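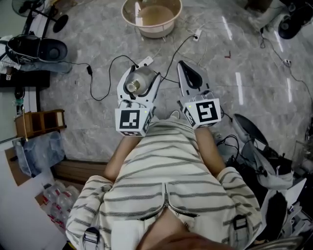 I have been promising my cousin Nerys Rees for months that I would write down the business with Grandma's Christmas pudding, and as I've a free afternoon and a pot of tea going, today is the day. Pour yourself one too, because I do tend to go on.

For anyone new around here, we grew up in Stotby, all of us within a bike ride of each other, and Grandma's house was where December happened. She made the pudding in a big cream basin with a chip in the rim, and she made it far too late every year by the standards of the cookbooks, which will tell you it wants to be sitting in a dark cupboard by September. Hers was usually mixed in the second week of December with the back door open and the cricket on the radio, and it was the best pudding I've ever eaten (I realise everybody says this about their grandma's pudding, but there we are).

When she died the recipe went to my Auntie Carleen, or we all thought it had. Carleen Doolan is the organised one. She has a labelled folder for the car and another for the dishwasher. So when I rang her last year and asked if she'd mind copying it out for me, I was quite surprised to get a long silence and then, 'Love, I thought you had it.'

Well! Off we went. Carleen turned out the sideboard. Nerys went through the box of tea towels and letters she'd taken home to Cliltthorpe. I rang Uncle Rhydian, who doesn't cook but never throws anything out, and he found a shortbread recipe, a pattern for a baby's bonnet and a receipt for a lawnmower. No pudding.

What we had instead was memory, and I'm sorry to report that the family memory is a shambles. Nerys swore there was grated carrot in it. Carleen said there was never any carrot, it was apple, a green one, peeled. Rhydian remembered stout. I remembered standing on the kitchen stool rubbing cold butter into breadcrumbs, while Nerys, who was standing next to me, says it was suet from a packet and that the butter was for the scones. We're both certain and neither of us will budge.

So last summer I made a little trial pudding with apple and butter. It was nice enough. It was a perfectly good fruit pudding that you'd be happy to get at somebody else's house. But it was pale, and Grandma's was nearly black, the colour of wet treacle, and it held together when you cut it instead of slumping over sideways in the custard.

The second one had stout and dark sugar and steamed for 7 hours, and I had to keep topping up the saucepan from the kettle all through the afternoon and well into the evening news. Much closer. The kitchen windows fogged right up, and when I lifted the lid the smell was so exactly right that I had to go and sit on the back step for a minute. Carleen came over for a slice, chewed for a very long time and said, 'Mixed peel. She hated mixed peel.' And she did! I'd completely forgotten. She used to pick it out of bought fruitcake and line it up on the edge of her saucer.

So this year's has no peel, and extra currants to make up for it, and the zest of an orange because I couldn't bear to have no citrus in there at all. I've also gone with carrot AND apple to keep the peace. I mixed it on Fri 10 December, nice and late, with the back door propped open and the radio on, and I rang Nerys on speaker so she could have a wish when I stirred it. She took ages over it. I was standing there with my arm aching, going round and round with the wooden spoon, saying are you done yet, and she said it was a complicated one.

It's in the cupboard now next to the good tablecloth, wrapped in baking paper and a double layer of foil with string round the top. I made a string handle as well – Grandma always did, and anyone who has tried to get a hot basin out of a deep saucepan with two forks and a tea towel will understand why.

Rhydian has offered to bring the brandy and be in charge of lighting it, so I'll be moving the paper napkins. Carleen's doing the custard. If any of you have strong feelings about suet, do leave me a comment, especially if you agree with me about the butter, and I'll read them all out to Nerys over lunch.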